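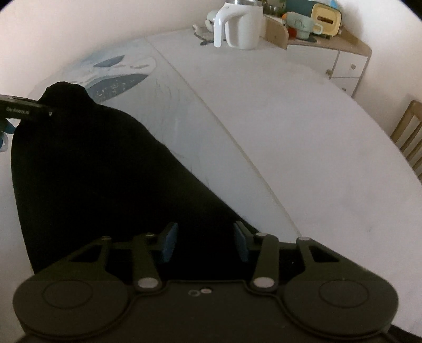

White table, white mug, metal lid. The toaster lives on the cabinet.

I have a position on kitchen tables and I've held it long enough to be boring at parties: a kitchen table should have stuff on it. I don't mean crumbs, I wipe up crumbs. I mean the mug you're coming back to, the cloth thing you meant to fold, the big black heap of fabric you dropped when you walked in and will deal with after coffee. Let it sit there!

I bring this up now after spending most of April reading advice about clear surfaces. My sister-in-law sent me a link to a 21-step kitchen reset (she meant well, she always does), and step 2 was to take everything off every flat surface and only put back what "earns its place." I got as far as the toaster. Does a toaster earn its place? Mine makes toast. I put it back and had some toast.

The clear counter people have one good argument, and I'll give it to them: it really is easier to cook when you don't have to move nine things first. Fine. But most of us don't cook on the table. We land on it. When I lived in Gromville I had a kitchen so small that the table was also the desk, the ironing board and the place where the mail went to die, and I got more use out of that wobbly square yard than out of any room I've had since. I wrote a whole 18-page grant application on it, with my elbow against a bag of onions.

What I do believe in is the cabinet next to the table. Something low and light-colored with drawers, where the regular stuff gets to stand around on top: toaster, a board leaning up, a mug or two, whatever orange thing has wandered in this week. The cabinet holds the things that stay and the table gets the things passing through. As far as I'm concerned that's the entire system, and you can have it for free, no steps.

And please keep the lid for your mug. I used to think mug lids were for people who drink herbal tea at their desks, and now I own two and get upset when one is in the dishwasher. You put the lid on, you go and answer the door, you have an argument with the guy about whose package it is, and you come back to coffee you still want to drink.

My neighbor, who just spent nearly 4000 dollars on a kitchen with no visible handles and no visible anything, told me she feels calm in there. I'm sure she does. I went over for a drink and didn't know where to set down my glass, so I held it for an hour, and then we moved to her back steps, where there was a rusty little table covered in seed packets and a half-done crossword. We stayed until it got dark. I put my glass on top of the seed packets and she didn't say a word about it.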